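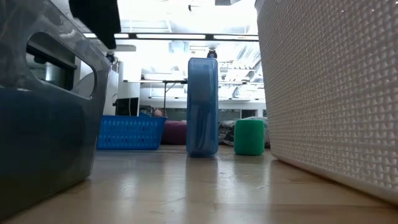
Surely you could do the whole lot in simulation by now, somebody from Fevlow wrote when the talk titles went round, and I've been chewing on it ever since, so I'm going to start there and let the title slide wait. (Leave the picture up while people are finding seats. Don't click on yet.)

My answer is that we do use simulation, and we're very fond of it, and it's good for getting an arm to move about sensibly before it meets anything it could knock over. But tidying up is a job full of awkward stuff. Look at the blue case in the middle there, standing on its end, half see-through, with vague shapes inside it, with its own reflection stretching out along the wood in front of it. Or the crumpled bag behind the green roll. I could spend a month modelling that bag and still have only the one bag.

So at Skutovdale we collect by hand. A person drives the arm, does the task, and everything gets recorded: the joints, the gripper, the pictures, the lot. We call one go an episode. An episode for this task lasts about 30 seconds if the driver is comfortable, and a good deal longer if they've only just sat down, and I'd ask you to be kind about the slow ones, as they've taught us a great deal.

Pause here, sip of water. Ask who has driven an arm before. If it's plenty of hands, skip the next bit.

Driving is tiring in a way I didn't expect when I started. You're looking at one place and your hands are in another, and you hold your breath without meaning to. We do 2 hours and then swap, no heroics. Anything collected after that had more dropped objects and more dithering, and you can see the dithering come straight back out of the trained policy, which hovers over things like somebody choosing a biscuit!

Now, containers. Go back to the picture and point at the two big ones, the grey bin on the left and the woven-looking basket on the right. From this view they fill both sides, and there's a lane of table between them. We argued a lot about whether to keep a view like that. The tidy-minded half of the team (me included, I'm sorry to say) wanted everything in plain sight. But homes aren't like that, and a policy that has only ever seen the whole of a basket gets very lost when it sees a third of one. We kept it, and I've come round.

Same with the lights. There are long tubes across the top and the room behind is terribly bright. Our first plan was blackout curtains. Then we trained on a curtained set at Skisholm, took it to a room with windows, and it fell to bits. The curtains are in a cupboard now.

Instructions next. Each episode has a sentence attached, and we had 17 wordings for putting a thing in a basket. Vitale, our labelling tool, lets the driver type their own as well, and I'd recommend that to anybody, because people say "pop it in" and "bung it over there" and your robot had better cope.

If time is short, jump to failures. We keep them, marked as failures, with the recovery left in wherever the driver managed one. Shuffle the objects between episodes, and shuffle them properly, by hand, with a bit of malice. We went 12 episodes once without moving the case, and the arm learned the spot on the table instead of the case.

Then on to the training slides, and say thank you to the drivers before the graphs come up, as I forgot last time and felt dreadful all the way home.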